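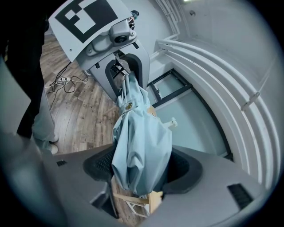 Manon Campbell writes that her tracker loses the left gripper every time she closes an umbrella, and asks whether a second marker would cure it or whether the filter settings are to blame.

Check the filter last. Most dropouts of this sort come from the marker leaving the camera's view or turning edge-on to it, and no amount of smoothing brings back a pose that was never measured. Plot the detection flag against time before changing anything. If the gaps line up with wrist rotation, the fault is geometry.

Folding and other soft-goods tasks: software tips

Set the marker size in the config from a ruler, measured across the black border. A wrong size scales every distance and still looks plausible on screen.

Calibrate wide lenses with a fisheye model. The ordinary pinhole model will fit the middle of the view and go wrong towards the corners, where straight pipes and window frames bend most.

Bridge short gaps only. I interpolate up to 6 frames and cut the episode at anything longer.

Lock exposure before you start. A bright window will otherwise pull the gain about and the marker edges go soft.

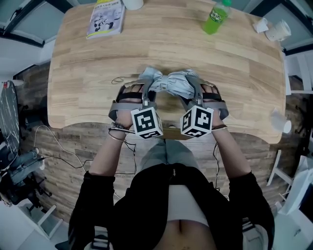
Huguette Doucette
Workshop Tips, Moltlow
Fri 12 April

Two-handed work needs one clock. Stamp each stream when the data arrives from the device, before it enters any queue, and log the offset between left and right. On the Anbridge bench we found 60 ms between the two sides — enough to show one jaw closing on cloth well ahead of the other. The Zidport logger has a sync check. Run it at the start and the end of a session, as drift will not show in a single reading.

Store jaw width as a measured value, with the command in a separate column. On thin cloth the two differ, and a planner trained on the command alone learns to squeeze nothing.

Express both gripper poses in a common frame at the table. If each hand keeps its own origin, the relative pose is lost and the folds cannot be replayed.

Keep failed grasps, but label them. Of 290 episodes in our last set, 233 passed the checks. The remainder went into a separate folder for testing the grasp detector.

Back up the calibration file with the data. Beaudoin overwrites it on update.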